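Cloth Napkins and Stone Tabletops: Your Questions

We get a lot of mail at Hnatiuk about table linen, most of it from people who have just bought their first set and are a bit nervous about using it. Please don't be! Napkins are meant to be folded, wiped on, washed and folded again, and I've tried to gather the questions that come up most often so you don't have to wait for one of us to write back. 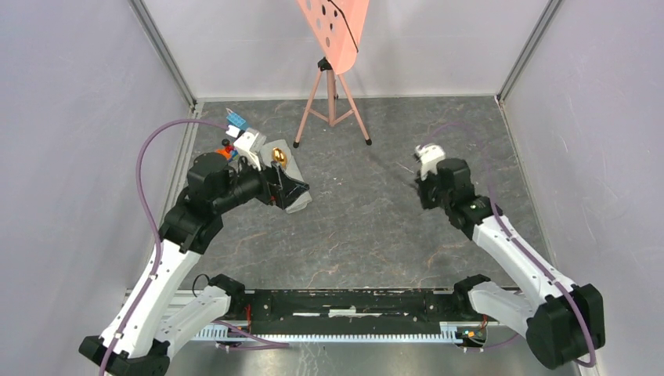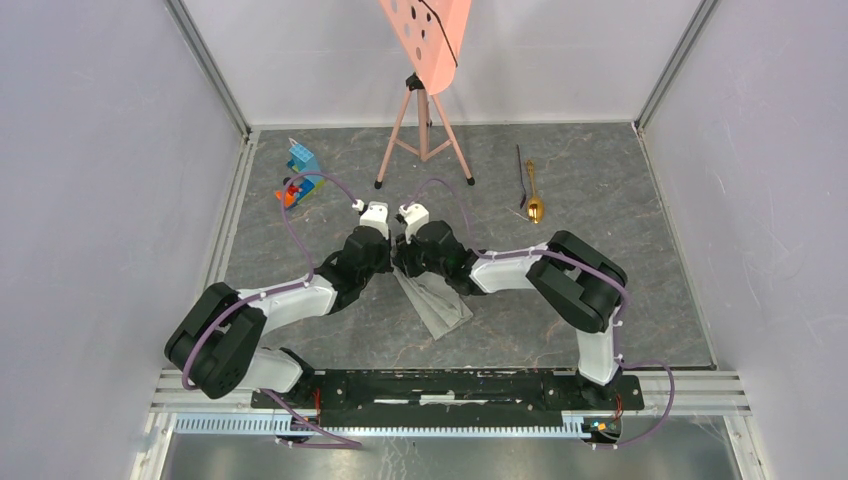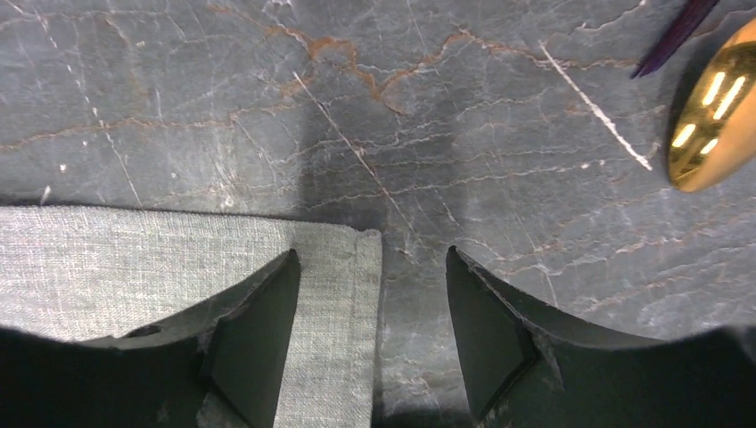 Pale cloth on a gray veined surface.

Should I wash new napkins before I use them?

Yes, please do, and twice if you have the patience. The Usteck napkins come with a little finish in the cloth that makes them feel stiff and keeps them from soaking up much of anything. A warm wash with ordinary detergent takes care of it (skip the fabric softener, which only puts another coating back on).

Do I have to iron them?

Only if you enjoy it. I like a pressed napkin for a holiday dinner, but on an ordinary evening I pull mine straight while they're still damp, smooth them with my hands, and leave them in a stack. Creases from storage will relax somewhat by the time everyone sits down.

What is the easiest fold for a beginner?

A plain rectangle, every time. Fold the napkin in half, then in half again the same way, so you have a long strip, and bring the ends together. Keep the hems on the inside if you want a cleaner edge. If you'd like something a little dressier, start with a square and fold it corner to corner, then tuck the two side points under.

Will a light gray napkin disappear on a gray table?

It's a softer look than white, certainly, but I'm very fond of it, especially on stone with rusty or brown veins. If it feels too quiet to you, bring in something warm, like gold-toned spoons or a colored glass.

Can I leave a damp napkin on marble?

I wouldn't leave it overnight. Water alone is usually harmless on sealed stone, but wine, lemon and vinegar can all mark it, and a damp napkin holds them right where you don't want them. Hang it over a chair back until laundry day.

How many should I buy?

For a household of 2, our set of 7 gets you through most of a week with a clean one to spare for company. Bigger families often do better with the Flundura bundle, and we're always happy to help you match an older color if you write to us first.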